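Storedance Residents' Craft and Social Group
Minutes of the meeting held on 15th January in the upstairs lounge, Mekley House

Present: nine members and a dog. Apologies were received from two members, one of whom was later seen through the window walking to the chip shop.

1. Minutes of the last meeting
Agreed, once the word "shambles" had been changed to "lively discussion".

2. Money
The balance stands at £134. The Halim Trust grant of £800 has been promised for April. It was promised for last April as well. The secretary will write again, less politely.

3. Heating
Still off in the lounge. The landlord's reference for the repair is 2762 and members are asked to quote it when ringing, as often as they like.

4. Bead jewellery afternoons
These have moved to the spare bedroom until item 3 is sorted out. The bedroom has a radiator but no table, so work is being done on top of the bed. It was reported that beads go everywhere on a bed. A member replied that beads go everywhere on a table too, only further. 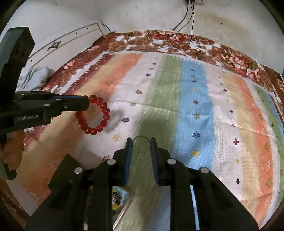 Beadwork on the striped bedspread: red bracelet, wire ring and the bead tray.

The meeting discussed whether the fine wire should be replaced with something people over sixty can see. Carried, with one abstention from a member who has new glasses and wanted it known.

Trays are to be kept in use at all times and lids put back on pots. Anyone kneeling on the bed while others are threading will be asked to make the tea.

The bedspread was admired. A proposal to buy a plain one, against which a dropped bead might be found, was defeated after some feeling.

5. Spring sale
We have a stall at the Grotis Hall sale in April. Bracelets will be £2 each. A suggestion of £2.50 was withdrawn when it was pointed out who would have to find the change.

6. Any other business
The good scissors are missing again. No accusations were made, though there was a long silence.
The dog was thanked for attending.

Next meeting: same room, bring a coat.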